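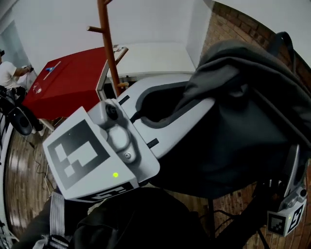 Putting your belongings into storage is easy if you don't care about seeing them again. If you do, the job comes down to three dull skills: wrapping, labeling and leaving yourself a path to the back. Start with the wrapping. Most people reach for plastic, and plastic holds damp against wood and varnish like a grudge. Cloth is kinder. You want something with enough weight to hang in soft folds when you drape it, the way the dark gray fabric does here, so that it stays put over a corner without a yard of tape. Old curtains are perfect. Bed sheets will do, though the fitted kind will fight you.

I learned all this by storing the contents of an apartment on Esteves Street at a place called Rirnerov Self Storage, on a contract for 90 days that I renewed more times than I care to put in writing. The bill came to $1,455 before I went and looked at what I was paying to keep. A good part of it was a futon.

What you need

Old curtains, sheets or moving blankets
Cotton string or wide elastic
Boxes, all one size if you can manage it
A fat black marker
Zip bags, small and medium
Two wooden pallets or some scrap lumber

Step 1: Decide what isn't going

Do this before you rent anything. Walk through each room and ask what it would cost to replace each thing, then what it will cost to store it. The lamp with the bad switch is going to lose this argument. So is the exercise bike. Get rid of them now, while you're annoyed at them, as affection returns once they're behind a padlock.

Step 2: Clean everything

Crumbs in a toaster are an invitation. Wipe shelves, empty drawers, vacuum the couch and run the vinegar through the coffee maker that you've been meaning to run through since February. The refrigerator should be defrosted, dried and stored with its door propped open. Skip this and you will own a very heavy box of smell.

Step 3: Take things apart

Legs come off tables. Shelves come out of bookcases. Keep the hardware from each piece in its own bag, write the name of the piece on the bag, and tie the bag to the piece. Don't tape it to a finished surface unless you've always wanted a tape-shaped patch there.

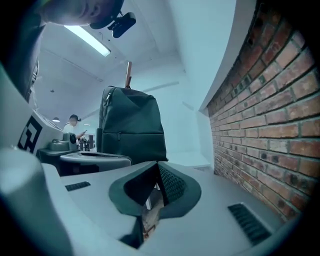 Screws get all the attention at this stage, and they're the one part you can buy again at any hardware store. Wood is where the trouble starts. My Clotska bookcase came apart into a nice tidy stack of boards plus a few dowels and little blocks, and I was careful with the boards. A tan wooden piece as small as the one pinched in those jaws can vanish into a carpet in the time it takes to answer the door. Bag the wooden bits first, then the screws, then go see who's knocking. If a dowel is stuck in its hole, leave it stuck. It has found its own storage.

Step 4: Label two sides and skip the top

The top of a box is the side you'll never see, on account of the other boxes. Write on one long side and one short side, and write what's in there. "Misc" is a confession. I had 14 boxes marked "Kitchen," which told me only that I had once owned a kitchen. Better: "Baking pans, good knife, blender lid." The blender itself can go somewhere else, and probably will.

Step 5: Load the unit

Lay the pallets down first to keep everything off the concrete. Heavy and square goes along the walls, couch on end if it allows it, mattress on its side. Leave a walkway down the middle – a real one, wide enough for you and a box and your bad mood. Things you may want soon go by the door. You will guess wrong about which things those are, so leave the walkway anyway.

Cover the tall pieces last and tie the cloth loosely with string. I used Ollero elastic on the armchair and it left a dent in the padding that outlasted the elastic.

Step 6: Write it down

One sheet of paper, one line per box, a copy at home. Keep the gate code on a different sheet.

Home | Moving | Storage | Small Repairs | About

Contact | Copyright 2021 | Back to top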